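Pads, screws and a stubborn left finger

Spent most of the evening on the Hitow gripper again. The left finger had picked up a wobble, so off came the ribbed pads for a scrub in warm soapy water, and every mount screw got nipped up by hand – no power driver, I've stripped one before. Then over to the round table with the juice bottle, my favourite test piece.

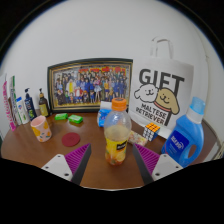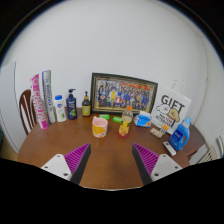
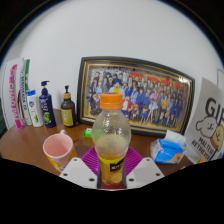
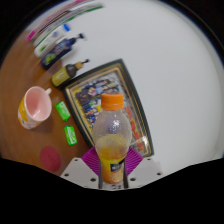
Hortensia Fuentealba reckons I should swap the pads every November whether they look worn or not, and that a dab of threadlocker would save me the retightening. Fair enough! I've ordered 4 spares from Plosden in the same purple, and the threadlocker can go on when they turn up.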